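Notes for the Tuesday talk - venue hire, second half
Speaker: Helju Lill

Start with the two rooms. The big hall at Winier seats 200 for dinner and 400 standing. Say this slowly, people always write it down.

The small room, Brina, is for meetings and christenings. It can be booked from 17 guests. Coffee is included until noon, lunch is a separate order.

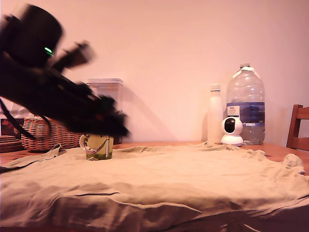

Then the deposit. We hold a date for one week without payment. After this Gediminas calls the client once, and the date becomes free again. Do not promise longer - we had trouble with this in October.

Ask here who has planned a wedding before. Wait for hands.

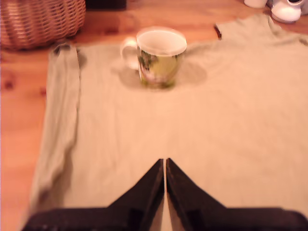 Music must stop at midnight, also in the garden. Last point: menus go to Jaanus Rätsep ten days before the event. Questions, then coffee.

Recent talks
Seating plans for long tables
Working with outside caterers
Winter bookings at Winier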